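Display Materials Working Group
Minutes of the September meeting, Jinddale workroom 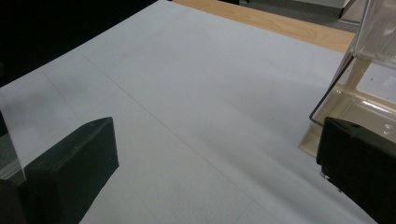

Present: Philomena Eshun (chair), Cecilia Addo (minutes), one representative each from Prindetby and Van Rooij. Wukatis sent apologies and a written comment, taken under item 4.

1. Minutes of the previous meeting
Accepted with one correction. Under "Storage", "shelf depth" should read "shelf height".

2. Sheet covering for the worktable
P. Eshun reported on the large matte white sheets used as a tabletop surface for sorting and layout. The matte finish was preferred to gloss by all present. Glare from the ceiling lights is low and small parts can be picked out against it without a desk lamp.

Two defects were discussed.

Crease. A faint diagonal line runs across the sheet. C. Addo asked whether it should be treated as a fold or a score mark. The Van Rooij representative could not say from the surface alone and suggested checking the reverse. It was agreed that a line of this depth is acceptable for sorting but not for layout work, where a straightedge can ride up on it.

Mark. There is a small brownish smudge near the middle. Source not known. Dry eraser to be tried first, then a barely damp cloth on a corner offcut before anything is done to the sheet itself. No solvent.

Action: C. Addo to check the reverse of the sheet and test the eraser.

3. Storage of spare sheets
Spares are at present kept upright behind the cabinet. Prindetby reported bowing in sheets stored this way at their own site and now keeps them flat under a board. P. Eshun noted that the lower cabinet shelf is 700 mm deep, too shallow for a full sheet. Storage on top of the cabinet was considered and rejected on grounds of dust.

Agreed: spares to lie flat on the rack by the window, no more than 6 to a stack, with a cover sheet on top. Sheets are to be carried by two people, held at the long edges – the present practice of tucking one under the arm is to stop.

4. Clear plastic containers
Wukatis commented in writing that clear containers should stay in use, as contents can be checked without lifting the lid. No objection. Discussion turned to where they should stand during work. The corner of the table was favored, leaving the middle of the sheet open.

Labels: the Prindetby list now runs to 117 entries, several of them duplicates with different spellings. C. Addo will merge these before any new labels are printed. Labels go on the short side of the container.

Action: C. Addo, label list. Prindetby to send the current file.

5. Reordering
Van Rooij can supply the same matte stock in two thicknesses. The thicker grade resists creasing but is harder to trim by hand. P. Eshun asked for a sample of each before a decision. Price not discussed.

Action: Van Rooij to send samples.

6. Other business
The table will be cleared on Sunday for floor cleaning. Containers to be moved to the rack by the evening before.

Next meeting at the same place. Date to be set once the samples are in.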